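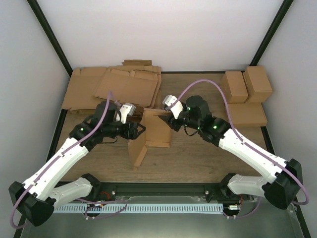
Page last changed: July, 4:40 pm, by bevan

Notebook, July. Lekota special, sound and prompt desk

Picked up from where Keabetswe left off on the room mics. Her note from the second Juvwood show says the laughs on the left side come in thin and the ones from the balcony arrive late enough to sound like an echo. Listened to the whole set again on headphones this morning and I agree about the left side. The balcony I would leave alone for the first half. It only gets bad once the set moves to the airport story, when the pauses get short and the tail of one laugh sits on top of the next line.

Juvwood sold 1383 seats for the first show and the same for the second. 236 of those are in the balcony. The balcony pair was set at the same gain as the floor pairs, and that is too hot for a group that size sitting right under the ceiling. Brought it down 4 dB in the rough mix and moved it forward in time to line up with the floor. Better. One man up there with a very high laugh still sticks out in both the long pauses. Keabetswe wants to keep him in. I will put him on a list of things to ask about when the director is next on a call.

Left side: one of the two Stenik mics was pointing at the aisle. You can hear shoes. Both were hung before doors and the clamp may have slipped when the drape went back up, but there is no way to tell from the recording. Used the right side pair for most of it and only brought the left up for applause. For Flulier we hang them before the drape goes in and then check them again from the stage with someone clapping in each block of seats.

Lapel vs. handheld. He used the handheld for both Juvwood shows and taped a lapel as backup. The backup is no use when he does the bit with the coat. Everything else on it is clean. There are two places in the second show where he drops the handheld to his side for a quiet line, and I filled both from the lapel with a bit of high end rolled off. Sounds close enough. Timecode for the two patches is in the session notes.

Cue lights. The warning light on the lectern is set for 655 seconds before the end, a number left over from the old running order. He has cut the opening since then and added four minutes of crowd work, so the light comes on in the middle of a bit where it means nothing to him. He told Keabetswe he just ignores it. Changed it to five minutes and one minute, steady for the first and flashing for the second. Tried it at the desk with the lamp on a long cable and it works off the same switch. Needs a proper label.
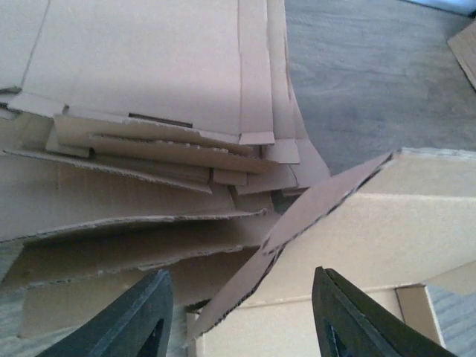
Also on the desk: the talkback to the wings had a hum in it whenever the house dimmers were below half. Swapped the cable, same hum. Swapped the little power supply and it went away. The bad supply has red tape on it and is in the repair drawer. Please don't put it back in the kit.

Crowd work and consent. The front four rows at Flulier will be lit for camera, so the notice has to be on the doors and on the ticket email, same wording. Keabetswe has the text. At Juvwood a couple in row B asked after the show to be left out, and their bit runs nearly two minutes. The editor can cover the faces with the wide shot but their voices are on three mics. First show has a shorter version of the same bit with a different couple. I've laid that in as an alternate on track 9 so the director can hear both.

Loudness: rough mix is running hot in the last ten minutes. Laughs peak above his voice there. Pulled the room down and rode it by hand, no compressor. The compressor made the room breathe between words and I took it off everything except the handheld.

Flulier is bigger, 3000 if they open the upper level. Ask them for a seating plan with the heights marked. Two more Stenik mics would cover the sides under the overhang. Keabetswe to ask whether rental has them.

Still to do
label for the cue light switch
copy both shows to the second drive (first show done)
new foam for the lapel, the old one is crumbling
ask about the man in the balcony
KM: Flulier load-in time, and is it the same dock as last year

Later, 6:15 pm. Keabetswe Molefe listened to the airport story with the balcony moved. She thinks it is now a touch too early. Moved it back 10 ms. Left it there.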